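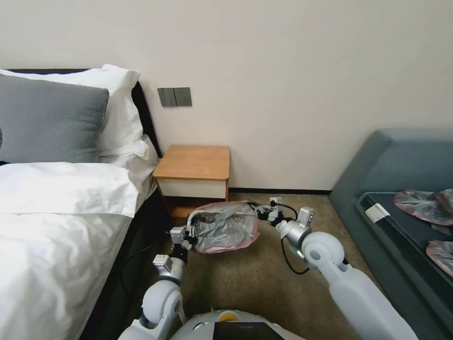

My grandmother could sleep through a hailstorm, and I was past thirty before I understood what a gift that was. I've been a poor sleeper since college, the kind who knows what the street sounds like at 3 in the morning and which neighbor leaves first for work. So when I turned 39 in February I decided, a little grumpily, to do something about it.

My friend Agustina Retamal had been after me for ages to try getting up at the same time every day, weekends included. I resisted this for as long as I could (Saturday mornings are sacred in our house, or they were!) but she kept asking, so one Monday I set the alarm for six-thirty and left it there. The first week was awful. I put salt in my coffee and cried at a commercial for gutters. The second week was a bit better, and somewhere in the third I noticed I was yawning at ten at night, like a normal person, instead of reorganizing the spice drawer.

The other change was reading on paper again. I had picked up a fat old paperback at Rosero, the used bookstore by the post office, more than 200 pages about the wool trade in a valley I'd never heard of, and I can recommend it warmly to anyone with insomnia. I mean that kindly. It's a lovely book and I've read the chapter on carding combs four times now without reaching the end.

I still have bad nights. Last week I had 2 in a row, and I lay there composing angry letters to the water company, which is an old hobby of mine. But I got up at six-thirty anyway, grouchy as a wet cat, and walked down to Lo Presti for a roll while it was still warm, and the day went along fine after that. My mother says Grandma's trick was a boiled potato before bed. I haven't tried it yet, but I did buy potatoes.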